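Kirnance equipment plan: README

What the second cell needs, priced from what the first one uses. Maintained by Yara Srour. Last revised 2024-12-21.

Each cell is a white table in a gray-walled enclosure, with two arms on the near edge and a place setting between them.

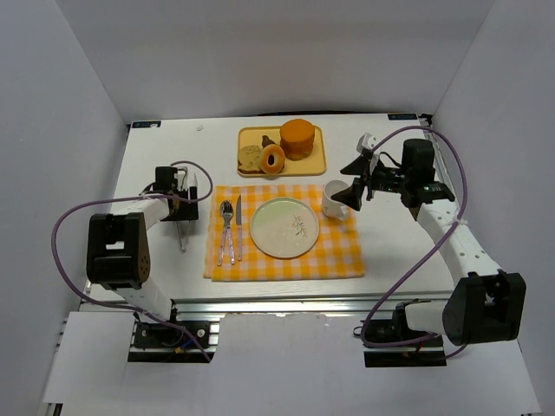
Arms are ordered in pairs from Kukberg. Lead time is long, so the order goes in before July. Spare gripper fingers are a separate line — budget 6 sets.

costs.csv has one row per item: supplier, unit price, quantity, cell. Prices are in dollars, before tax.

Enclosure panels: 1375
Cable and ties: 233
Tableware, cloth, tray and play food: 127

Tableware is bought locally. Keep to one plate, one mug, and a knife, fork and spoon per cell.

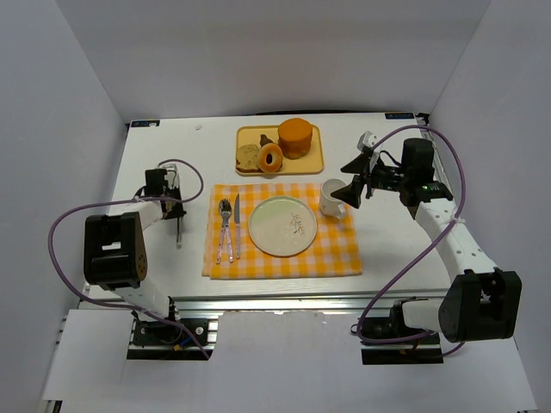
Photo: Gualtiero Pace / Findham

Arm prices are left blank until the Vasconcelos quote is signed. Send corrections to Yara with the row number.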